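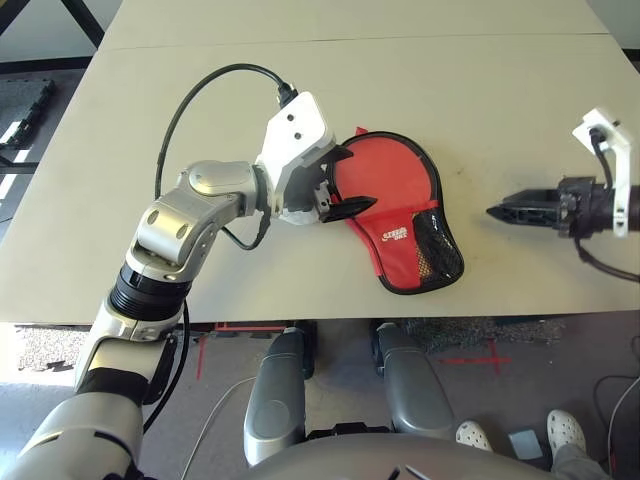
Figura 7. Pinza izquierda sujetando la funda de pala por el borde; pinza derecha abierta, a la espera.

6. Enseñar una tarea por telemanipulación

Este capítulo da por hecho que ha terminado la puesta en marcha del capítulo 5 y que el robot Plekby saluda con los dos brazos cuando se le pide. Si solo saluda con uno, vuelva al apartado 5.4. No siga adelante confiando en que se le pasará.

La tarea de práctica se llama «funda» y consiste en agarrar una funda de pala de tenis de mesa que está plana sobre la mesa, levantarla por un borde y sujetar el lado opuesto con la otra pinza. A una persona le lleva un suspiro. A usted, con los mandos Lamont, le llevará bastante más las primeras veces, y conviene asumirlo antes de invitar a la dirección a mirar.

6.1. Preparación del puesto

1. Despeje la mesa. El robot no sabe que la taza es suya y la incluirá en lo aprendido con toda naturalidad.

2. Coloque la funda plana dentro del alcance de los dos brazos. Cambie un poco su posición y su giro entre una demostración y la siguiente. Si la pone siempre en el mismo sitio, el robot aprenderá a visitar ese sitio, haya funda o no.

3. Compruebe que el cable de cada muñeca tiene holgura para un giro completo. Un bucle amplio por encima del brazo es correcto. Un cable tenso es una avería con fecha.

4. Lleve los dos brazos a la posición de reposo y abra las pinzas.

PRECAUCIÓN: No meta las manos entre las pinzas con los motores activos, ni siquiera para «colocarla un poquito mejor». Pulse pausa, coloque la funda, retire las manos y reanude. En ese orden.

6.2. Grabar una demostración

5. Tome los mandos y espere a que el indicador de enlace quede fijo. Si parpadea, el robot le sigue con retraso y usted corregirá movimientos que todavía no ha hecho.

6. Inicie la grabación. A partir de aquí queda registrado todo, incluidas las dudas.

7. Acerque la pinza izquierda al borde de la funda con los dedos casi a ras de mesa. Reduzca la velocidad en el último tramo. Arañar el tablero no invalida la demostración, pero se oye en toda la oficina.

8. Cierre la pinza sobre el ribete y no sobre el centro de la tela. El borde se dobla un poco al levantarlo; es normal. Si la funda resbala, abra, retroceda y repita el agarre sin detener la grabación. Los errores bien corregidos también enseñan.

9. Mantenga la pinza derecha abierta, cerca de la mesa y apartada de la funda, hasta que la izquierda tenga el agarre firme. La impaciencia de la mano derecha es el defecto más común entre operadores diestros.

10. Acerque la pinza derecha por el lado contrario, sujete y levante con ambas a la vez.

11. Deje la funda en la mesa, abra las dos pinzas, vuelva a reposo y detenga la grabación.

NOTA: El bolsillo de malla es mal sitio para agarrar. Los dedos se enganchan en la red y soltarlos exige una paciencia que el capítulo no puede proporcionarle.

6.3. Cuántas demostraciones hacen falta

Para «funda», 200 demostraciones válidas dan un primer resultado presentable. Con 600, el robot empieza a tolerar que la funda esté girada. Carter Fraser, que escribió la primera versión de este capítulo, llegó a 1000 en la sede de Clalulton y pidió que constara. Consta.

Reparta el trabajo entre 2 operadores siempre que pueda. Cada uno tiene sus manías y la mezcla las diluye. Un robot entrenado por una sola persona acaba moviéndose como ella — Colette Renaud, de soporte, afirma que reconoce al autor de una demostración por la forma de dudar antes del agarre.

6.4. Qué descartar

Marque como no válida cualquier grabación en la que:
— la funda caiga al suelo;
— las dos pinzas choquen entre sí;
— alguien toque la funda con la mano a mitad de la tarea;
— usted se haya distraído y los brazos lleven un buen rato contemplando la mesa.

No borre las grabaciones descartadas hasta cerrar la sesión. El botón de borrar y el de guardar están juntos en el menú, decisión de diseño que se revisará en la próxima versión, como se dijo en la anterior.

PRECAUCIÓN: Antes de soltar los mandos, compruebe que los brazos están en reposo y el enlace cortado. Un mando apoyado en el regazo sigue siendo un mando.

Si el enlace se pierde más de una vez por sesión, anote la hora y envíe el registro al servicio técnico de Pruromthorpe. Para reproducir las demostraciones grabadas, pase al capítulo 7.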